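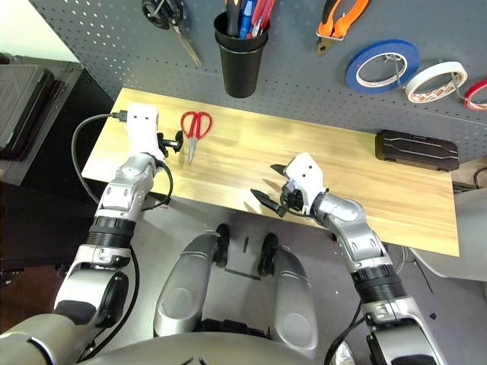
Page last changed: 16 Feb 2025

Print this page | E-mail this page

Narrow bench against pegboard: where do the scissors and the hard case go?

Posted by benchdepth in Workshop Storage

I am setting up a narrow workbench with a light wood top. Behind it is a perforated pegboard with small, evenly spaced holes, and most of the hand tools already hang there. Two items still live on the top: a pair of red-handled scissors and a black hard case that sits at the right end, up against the board.

The run of wall is 1455 mm and I would like to keep at least 900 mm of the top clear for work. The case stays at the right end for now. The scissors end up flat in the working area, toward the left, and get pushed around every time something larger comes onto the bench.

I have three specific points.

First, do scissors hang better by one handle loop or by both? I have single straight pegs and one double hook, all from a Tanduslow assortment bought in November. The straight pegs lift out of the board when I pull the scissors forward.

Second, is it worth raising the case onto a shelf fixed to the pegboard? It is not especially heavy, but I open it often and the lid needs room behind it.

Third, there are thin wires on the floor under the right side of the bench. I would like them off the floor without drilling into the wood top. There is a black support bar under the top that might take something.

I have read the page on this site about drawer inserts. There is no drawer and no space for one.

14 people found this useful

Posted by holepitch

Taking the scissors first. Hang them by one loop, closed, blades down. Hanging by both loops looks neater but requires the two pegs to match the handle spacing, and you then have to lift both loops clear at once. With one loop the scissors tilt slightly and settle with the blades near vertical.

The peg lifting out is a separate fault. A straight peg has a short bent tail that is held only by the load on the front. Pull forward and slightly up, and the tail rotates out of the hole. There are 2 usual remedies:

– a peg with a retaining clip that snaps into the hole below
– a small cable tie passed through two adjacent holes and over the base of the peg

Check the hole diameter before ordering clips. Small-hole board takes a thinner peg than the large-hole type, and the two are often sold in the same packaging. A large-hole clip will not enter a small hole, and a thin peg in a large hole will droop. Some assortments contain both sizes, so measure the peg that fits and order to that figure.

Position matters more than the hook. Put the scissors on the side of the hand that picks them up, with the loop at elbow height or a little above. Leave enough clearance below the tips that they do not touch the top when something knocks the board. If you are right-handed and the scissors always land on the left, it may be that the left is where the material lies when you finish cutting. In that case hang them on the left and leave it at that.

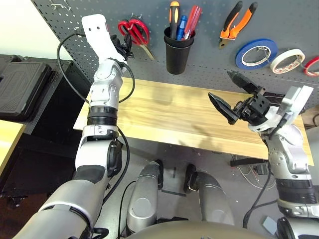 Case and shelf

I would leave the case on the bench. A shelf bracket on pegboard acts as a lever, and the load at the front edge is multiplied at the top hooks. Opening a lid on it adds a shock load each time. If the board is mounted on thin spacers it will bow outward before anything breaks, and the pegs nearby will loosen first.

Your own figures leave 555 mm outside the clear zone, assuming the top runs the full width of the wall. Measure the case along its long side. If it is under that, the bench already works. Pull it forward far enough for the lid to open past vertical without striking the pegboard, then mark that position with a strip of tape.

Wires

Use hook-and-loop straps around the support bar, one every 300 mm. Do not use rigid ties here if the wires are ever going to be moved. Leave a slack loop at the end where they drop, and keep the lowest point above toe height. Unplug anything you can before bundling, and do not wind a power lead tightly.

Accepted by the original poster

Posted by flatpack_ray

Just get a magnetic strip. I have a Leclerc one and everything goes on it: scissors, snips, tweezers, the lot. Took 3 screws. Done.

No idea about the case. Mine is under the bed.

Posted by tolerance_stack

A magnetic strip is workable but has two drawbacks for scissors. The blades pick up fine steel dust and carry it into the pivot, and some stainless grades hold poorly. Test with a loose magnet before buying. The strip should also be screwed through the pegboard into a batten, as screws in the board alone will pull out in time.

On the case I disagree in part with holepitch. A shelf is acceptable if it stands on legs on the bench top and only touches the pegboard. A simple riser high enough to clear your hand gives back the area under the case for flat items. I made mine from offcuts to the Nukcombe riser drawing, which is in the downloads section here. Add a lip at the front so the case cannot walk forward when you open the lid.

Agree on the straps.

Comments (4)

benchdepth: One-loop hanging with a cable tie over the peg base is holding. The case stays where it is. I have ordered straps.

holepitch: Trim the tie tail flush or it will catch your sleeve.

oddsocket: Asiris clips fit my small-hole board but needed a tap with a mallet. Your board may differ.

flatpack_ray: still say magnet

Shared 27 times | Print | E-mail to a friend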